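I have now driven 420 miles to look at a fish that died in the Eocene, and I would like it noted that the fish was on loan.

The museum at Lomthorpe is one room and a gift shop, and the gift shop is the bigger of the two. I'd gone for the perch with a herring stuck in its throat, a slab from the Nomska quarry that gets trotted out whenever someone wants to make a point about greed. What I found was a card saying the specimen had been temporarily removed. The card had faded to the color of weak tea, so somebody's idea of temporary is closer to the fish's than to mine.

They did have the turtle. It's a softshell, flattened like a dropped pancake, with most of the neck missing and one front foot so complete you could give it a manicure. The label still carries its old catalog number, 2608, inked straight onto the rock in handwriting much nicer than mine. I stood there longer than I'd planned. Softshells have looked pretty much like softshells since the Cretaceous, and I find that restful. 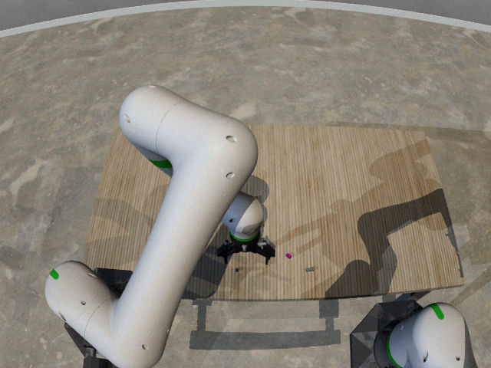 One reader wrote in after my last post to say that I'm too easy on softshells, that the group only looks unchanged because people stop at the shell, and that if I'd spend ten minutes on the skulls I'd quit calling them restful. Fair enough. I've spent the ten minutes. The skulls vary a lot more than I gave them credit for, especially in the palate and the width of the jaw, where some lines went in for crushing snails and others didn't bother. I still find them restful, but with reservations.

The other thing worth the drive was a drawer of gar scales. If you've never handled one, they're thick, shiny little diamonds covered in a kind of enamel, and they turn up in creek beds long after the rest of the gar has given up. The drawer held 44 of them, according to the tag, all from Kuster Creek, all in separate paper trays. I asked if I could pick one up. I could not.

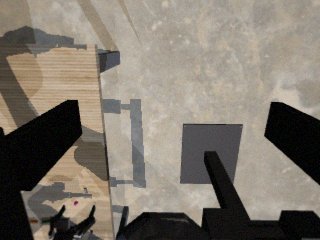
Gar scales are also what got me into this in the first place. I found two of them in a gravel bar below Nakar one August, decided they were teeth, and told everyone I knew that I'd discovered a dinosaur. It took me most of a year to take that back, and I'm not sure I ever reached everybody.

Anyway, the perch is supposed to be home again by summer. I've asked the front desk to call me when it is, and they wrote my number on the back of a gift shop receipt, which I watched them put in the drawer with the tape.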